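Can I pay an illustrator from my reading fees if part of the proceeds is pledged to a charity?

Posted in: Self-Publishing and Author Events
Asked by Dorottya Juhász
Status: Open – 2 replies

I am preparing a short collection of stories for print, to be issued under the name Harberg. It will be sold at readings beginning in October, the first of them at the public library in Postolstead. The library has kindly agreed to waive its room charge on the condition that a share of the money raised goes to its adult literacy program.

My difficulty concerns the wording of that promise. The draft flyer says that "proceeds will support the literacy program." I had intended to set aside a share of each copy sold, after printing, and to use the rest to pay the artist who drew the cover and the chapter headings. A member of my writing group has advised me that "proceeds" may be read as everything taken at the table, and that I could be held to it.

The first printing will be 1000 copies. I would be grateful for advice on the following matters: whether the flyer should be changed before it is distributed, whether the library must approve the new wording, and whether the artist should be paid before or after the donation is made. I have no written agreement with the library beyond an exchange of emails.

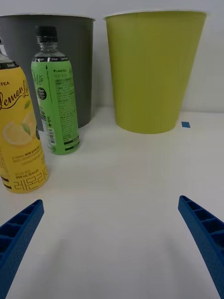 I should add that the artist, Jin-sol Geum, has been patient and has not asked for payment in advance. I do not wish to take advantage of that patience. The emails with the library mention "a portion of sales" and do not name a figure.

Reply from Anathi Buthelezi
Marked helpful by the original poster

The flyer should be changed before any copies leave your hands. Readers who buy a book at a benefit event are entitled to know what is being given, and the word "proceeds" does not tell them. It is used loosely to mean gross receipts, receipts less costs, or whatever the author decides afterward.

I recommend that you state a fixed amount per copy. For example: "For each copy sold at this event, the author will donate $2 to the library's adult literacy program." A fixed sum can be checked by anyone who knows how many books were sold. It also separates the donation from your costs, so that the payment to your artist no longer affects it.

With regard to the library, you should send the revised wording by email and ask for a written reply. Its name is being used to encourage sales, and many libraries have a policy on such use. Rules on charitable sales promotions also differ from state to state, and some require a written contract with the charity. Please consult the office in your state that oversees charities before the first reading.

The artist should be paid under a separate agreement – one page is sufficient – that sets out the fee, the date it is due, and which rights you are acquiring. Please do not make her fee depend on the success of a benefit event unless she has agreed to that in writing. The agreement should also say whether the drawings may be used on flyers and in later editions.

Finally, keep a simple record of each event: copies brought, copies sold, copies returned. After my own launch I sent the receiving organization a letter showing 679 copies sold, the amount per copy, and the total. They kept it on file and asked no further questions.

Reply from Vernon Bergeron

In my experience the matter is less serious than the previous reply suggests. I have held readings at two branch libraries and simply placed a donation jar on the table next to the books. Sales were mine and the jar was theirs. No contract was requested.

I would also suggest ordering fewer copies to begin with. Unsold stock takes up a great deal of space and the paper yellows.

Comment from Dorottya Juhász

Thank you both. I have written to the library with the fixed-amount wording and will hold the flyer until I receive an answer. I will also send Jin-sol a draft agreement this month. If the library prefers the jar, I will ask whether both can be offered at the same table.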